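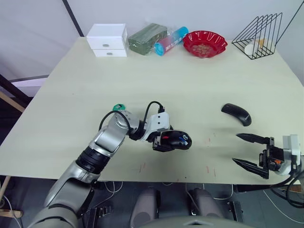 Financing a Young Manufacturing Company: Notes for Session 4

Sabine Lenz
May 17, 2022

Last session ended with the founders' own money running out. We pick up at the first outside round.

An angel investor puts in personal money, usually early and usually without asking for a board seat. A venture fund invests other people's money and has to return it within the life of the fund. Keep the difference in mind when you read the Hevell case, where the two groups wanted to sell at different times.

1. Valuation terms

Pre-money value is what the parties agree the company is worth before the new cash goes in. Post-money value is pre-money plus the new cash. The investor's share is the investment divided by the post-money value.

Staston raised $618,000 at a post-money value of $3 million. The new investors therefore held 20.6 percent. Students often divide by the pre-money figure and get a share that is too high. Check which number the term sheet gives you. 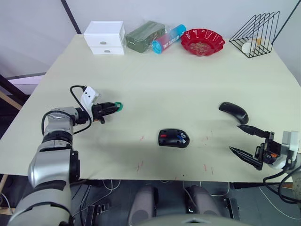

2. Convertible notes

A note starts as a loan and turns into shares at the next priced round. Two terms matter most:

- Discount: the noteholder pays less per share than the new investors.
- Cap: the highest company value at which the note converts.

If both are in the contract, the holder normally gets whichever gives the lower price. Interest usually converts too - people forget this when they build the share table.

3. What the money is for

Manufacturing firms need cash for tooling and stock well before customers pay. In the Weidemann case the order book looked healthy, but the company paid suppliers on delivery and waited months for its own invoices to clear. Revenue growth made the cash position worse.

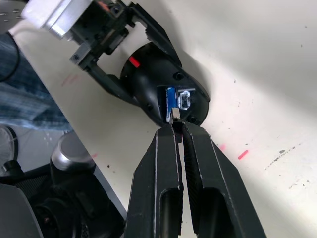
Bank credit can cover part of that gap once there are signed orders to lend against. Equity is an expensive way to pay for inventory, and Wolfram Buschmann's reading goes through the cost comparison line by line. Skip his appendix on leasing. We come back to it in August.

For next time

Read the Stasard term sheet and mark every clause that affects control - voting rights, vetoes, board seats. Then work out the founders' share after the round, with the option pool included.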